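Lukbridge home unit: where we are with setup and upkeep

Sunday, January 7, 2024

Hi Irena,

You asked for something you could forward to the Promau people without having to translate it first, so I'm going to keep the acronyms down and just tell you how the machine is doing. Short version: it's running, the left side gave me grief all through December, and I need a little of the spare parts money moved up.

The big item was the left hand. Back in August we were losing the thumb signal maybe once a week and I blamed software (sorry, Wanting). By the start of December it was dropping out every time the forearm rolled past a certain point, and that's a wiring problem if I ever saw one. I opened up the wrist and found a connector that had worked itself half out of its seat. Reseated it, added a dab of retaining compound, and ran the wrist through 3457 rolls over the holidays while I ate leftover pie next to it. Zero dropouts! I was so pleased I texted Wanting Qin at a pretty rude hour.

While I had the forearm shell off I replaced two stripped screws and wiped the old grease out of the elbow. The new grease is thicker and the arm was a bit sluggish for the first 10 minutes every morning, so I've put a warm-up routine into the startup script. It swings both arms through their full range, opens and closes the hands, then checks every joint against its stored zero. If anything is off, it refuses to go on and tells you which joint. I love this thing. It has already caught me once with the right shoulder still in service mode.

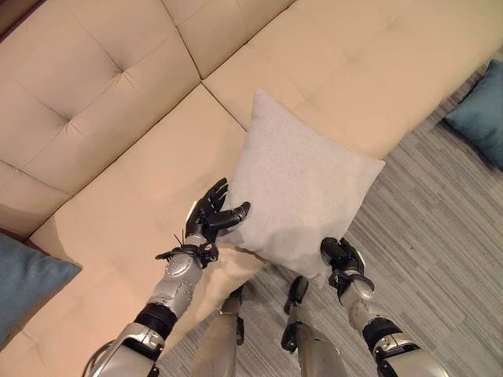 Soft furniture is where I do most of my tuning now, and it's a much pickier judge than the foam blocks we started with. A block pushes back and the finger motors know right away that they've touched something. Fabric just gives, so the fingers keep closing and the current creeps up slowly, and with the old limits the hand would clamp down way harder than it needed to. That was cooking the finger motors and I'm pretty sure it's what wore out the tendon we replaced in the fall. I dropped the closing limit by 30 percent and slowed the last part of the grip. Motor temperatures look a lot healthier after a long afternoon.

Balance needed a touch-up too. Reaching low and forward puts a lot of load on the ankles, and after I changed the elbow grease the old arm weights in the model were a hair wrong. Wanting redid the numbers and I reloaded them on both sides. Fastov still owes us the updated ankle firmware. I've written to them twice and will call this week.

Now the money part. The Kang budget has a spare hand assembly in the spring quarter and I'd like to order it now. Lead times are long, and if the left hand quits again we're down until a new one shows up. I'd also like a second set of finger tendons. The charger (job number 1941 in the log, if anyone over there wants to look) is fixed and cost us only a fan.

Next up for me is the right wrist. It has the same connector as the left and I want to get in there before it starts misbehaving. I'll need the machine off for a day, so tell me if there's a visit coming and I'll work around it.

Call me if Promau has questions!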